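How to share a folding table with a pair of robot arms

When the arms came to our laundry room at Dunivport in June, I had folded by hand for the best part of my life and wasn't at all sure I wanted company. We've rubbed along well enough since, and as two new people are starting with us, Dionysis Antoniadis asked me to put down how a shift goes now.

Start with the sorting, which is still ours. Empty the pockets, do up any zips, and set aside anything with beads or loose threads -- those go to the hand table, always. Keep your waiting pile small and off to one side, well clear of the middle.

Next, lay one garment at a time between the arms. You needn't smooth it like a Sunday tablecloth, but do shake it out first, and step back behind the line before you press start. Give it roughly 40 seconds. If the cloth bunches up under one gripper, let it have a second go, then press pause and straighten it yourself. 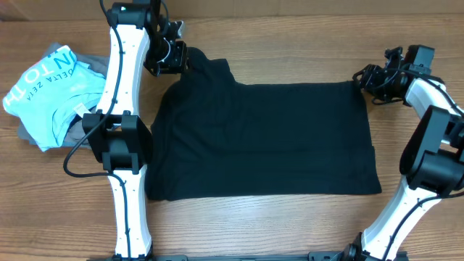 Do I still need to know how to fold by hand?
You do, and you'll be taught properly in your first week, as the hand table takes all the delicate and awkward pieces and the whole load when the arms are being serviced.

What has changed most is your feet and your wrists. We used to stand folding for 7 hours; now we swap places every hour, and there's more checking and more walking about (bring decent shoes!). Write any stoppages in the blue book by the door, with the time, and leave it open for the next shift.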